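Chapter 9
Setting Up the Gripper

The last chapter ended with the arm bolted down, powered and homed. It can move, but it can't yet be trusted to pick anything up. Before it can, the gripper has to be told where its fingertips are, how far they open, and how hard they may close.

We will stay with the cell at the Hodlow training shop, a single arm with a two-finger parallel gripper. Lanying Hao set it up in November and kept a log of every change, and much of this chapter follows her log. Her first entry is short: "Fingers on. Closed position wrong by almost 2 mm." An error that small will let the arm pass every motion test and then miss its first part.

Setup starts in the simulator. The model of the part can be crude, as long as its outside dimensions are right. A spool with flat-sided discs will do for checking approach and clearance, even though the real one is round. 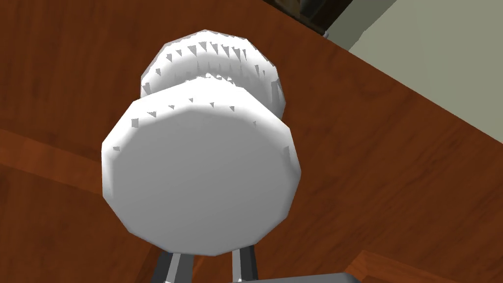
Run the approach at low speed and stop short of contact. Check the tool center point first, then the finger opening, then the approach angle. If you change the tool center point, go back and check the other two again. Write down each value before you change it – you will want the old one sooner or later.

Only after this do we move to the real gripper. Wipe the finger pads, check the mounting screws and look for play in the fingers with the power off. Hao's log shows 62 test grasps on the first setting, and 385 more after the left finger was shimmed. The second set is the one we use for the worked problems.

Section 9.1 covers the tool center point. Section 9.2 deals with grip force and pad wear. Readers whose gripper runs on air should read the note on supply pressure at the end of 9.2 before starting any of the exercises.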